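Wrist Views and the Cost of Plain Backgrounds: A Result from the Nava Runs

Posted Aug 12, 2025

Readers of this blog will recall that in April I reported a gap between our two simulated policies, one trained with the fixed overhead view alone and one trained with the wrist view added. The gap has since been studied more carefully, and I would like to record what was found before the written report is complete.

The method is unchanged. Policies are trained by imitation on demonstrations collected in Nava, our in-house simulator, and are then tested on placements that do not appear in the training set. The present set holds 222 demonstrations. Each policy was trained from two random seeds, and each seed was tested over 20 episodes per condition. Fulgencio Alvarado prepared the test placements and did not share them with me until training had ended.

With the object in view of the wrist camera at the start of the episode, the added view helps, and both seeds agree. With the object out of view, the result reverses. The arm drifts toward the wall, slows, and in many episodes comes to a stop without closing the gripper. The policy trained on the overhead view alone does not show this behavior.

Crescencio Zepeda proposed that the regular tile pattern was at fault, as one part of a grid looks much like the next and offers the network little by which to judge sideways motion. We tested this by replacing the wall with a plain gray surface of the same size and position. The drift became worse. Our present reading is that the grid lines do carry useful information on distance and angle, and that the trouble lies in the demonstrations themselves. Our operators nearly always began with the object in sight, so the policy has seen very few examples of recovery from an empty view.

A second training set, named Lustska, is therefore in preparation. It will include starts in which the wrist is turned away from the object, and the operator will be asked to bring the arm back by the shortest safe path. The total number of demonstrations will be held fixed, so that any change in the result cannot be credited to a larger set.

I do not yet claim that the finding will hold outside simulation. The rendered walls have even lighting and very little clutter, and two seeds are a thin basis for any general statement. Comments from those who have seen similar drift with other simulators would be welcome, in particular where the wrist camera was the only source of images.
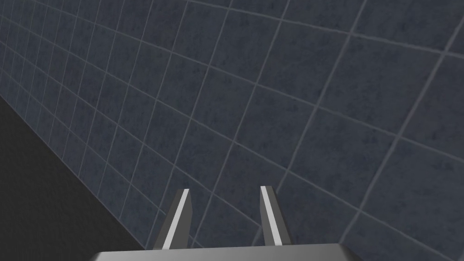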